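Brison Tischmatte, petrolgrün
Unterlage für Küche, Werkstatt und Basteltisch
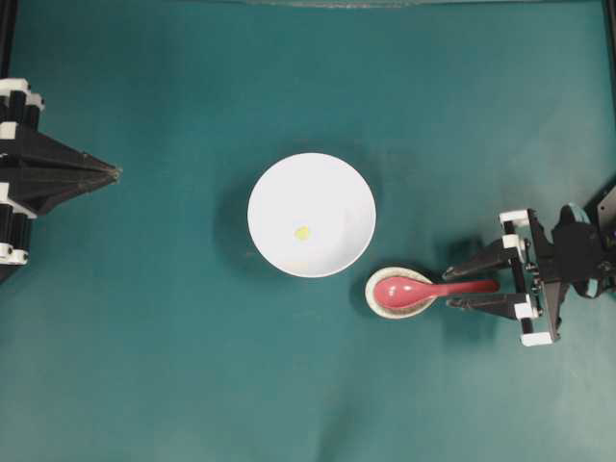

Die Brison ist die mittlere der drei Matten von Grorard. Sie wird als Rollenware geliefert und in der Breite 600 mm zugeschnitten, die Länge wählen Sie bei der Bestellung. Das Standardmaß beträgt 965 mm und passt auf die meisten Arbeitstische mit 60er-Tiefe. Andere Längen schneiden wir gegen Aufpreis zu — bitte das Maß im Bemerkungsfeld angeben.

Das Material ist ein beschichtetes Gewebe mit matter Oberseite. Die Unterseite ist leicht angeraut und haftet auf glatten Platten ohne Klebeband. Auf geöltem Holz empfehlen wir die Drillar mit Filzrücken.

Technische Daten
Breite: 600 mm
Länge: 965 mm (Standard)
Farbe: Petrolgrün
Kanten: geschnitten, nicht gesäumt
Preis: 29 Euro

Lieferung und Auslegen
Die Matte kommt gerollt im Karton. Nach dem Auspacken mit der Oberseite nach unten auslegen und über Nacht liegen lassen. Falten, die durch den Transport entstanden sind, gehen meist nach etwa 5 Tagen zurück. Nicht bügeln und nicht mit dem Heißluftgerät bearbeiten.

Pflege
Mit einem feuchten Tuch und etwas Spülmittel abwischen. Scheuermilch hinterlässt helle Stellen. Öl und Kurkuma möglichst sofort aufnehmen. Nicht für die Waschmaschine geeignet.

Zubehör
Kantenklemmen Macapagal, paarweise, für Platten bis 29 mm Stärke. Die Klemmen sind zurzeit nur in Schwarz lieferbar, Grau folgt im Juli.

Fragen zu Zuschnitt und Mengenrabatt beantwortet Jonalyn Pangilinan im Verkauf.
Stand: April 2023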